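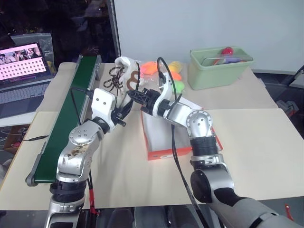

Weltlow sample room -- monthly meeting, August
Minutes by Cempaka Lumbantobing (typed during, sorry for gaps)

Started 9:15. Last month's minutes ok, no changes.

1. Suede and leather sneaker
Spring sample. Gray suede with the brown leather overlay, cream contrast stitching. Most people like the wavy outline. Sales thinks the oval window on the side reads well from a distance, want it kept as is. Chin office asked if the narrow strip at the bottom could be wider -- not decided, Cempaka to ask for a drawing.

Stitch line: keep it an even distance from the edge all along the curves. Put this in the spec sheet, last time it was only in an email.

Laces: dark brown with the white fleck stays. Length still argued over. Try a shorter pair on the next sample and compare.

Cream cord at the collar: some want it thinner. Cost not known yet. Leave in for now. 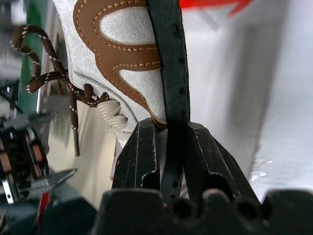

2. Order quantity
Staltholm will take 2,000 pairs at the first price, 3,000 if we want the lower one. Long talk. Warehouse says almost 4 weeks to clear shelf space for the bigger lot. Agreed to go with 2,000 and ask again after the first delivery. Price list to be resent, the one in the folder is out of date.

3. Sample table
Green belt conveyor stays on the left side of the table. Request to keep the table for shoes that are on the current list, everything else back on the shelf at end of day. Lids for bins -- get a quote. Cardboard under the table goes out with recyling if it has no label on it.

4. Dredesska boxes
Inner tissue tears when the shoe goes in toe first. Ask for heavier tissue, also a quote for a plain paper bag. Box size fine. Print proof not here yet.

5. AOB
Label printer out of ribbon agian. Ordered.
Suede brush missing, whoever has it please put back in the drawer.

Actions
Cempaka: drawing for strip, spec sheet, price list
Warehouse: shelf plan
Sales: reply to Staltholm
Packing: tissue and bag quotes, lids

Closed 10:40. Next one same room.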